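4.3 Sorting the foam characters

The Keron foam set is used on any flat, plain tabletop. Allow a clear area at least 90 cm wide for one learner.

1. Wipe the tabletop with a damp cloth and dry it. Foam pieces cling to a wet surface and are hard to turn.

2. Set the dish on the right-hand side. Left-handed learners may prefer the left.

3. Take a few characters from the storage bag. Keep the bag closed during the exercise.

4. Lay the pieces flat, with a gap between each one and the next. Do not straighten them. Turned and inverted pieces are part of the task.

5. Ask the learner to name each piece, then place it in the dish.

Note: Some shapes have more than one correct reading. Accept 6 or 9 for the looped numeral until the learner has chosen which way is up. The same applies to n and u.

Caution: Small parts. Do not leave the set with children who still put objects in their mouths.

6. When the dish is full, empty it into the bag and start again from step 3.

Color is not a guide to value. Two pieces of the same color may be a letter and a numeral — sort by outline only.

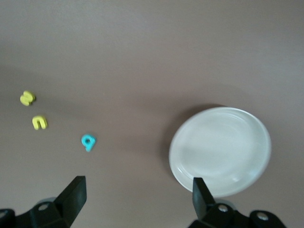

Kenna Swanson: We had arguments over the 6 and the 9 every time until I put a pencil dot on the bottom edge of ours. Does the dot spoil step 4, or is it fine for beginners?

Reply from Skinner support: A dot is fine for beginners. Use a soft pencil and erase it before moving on to section 4.4. Replacement numerals are listed under part 108.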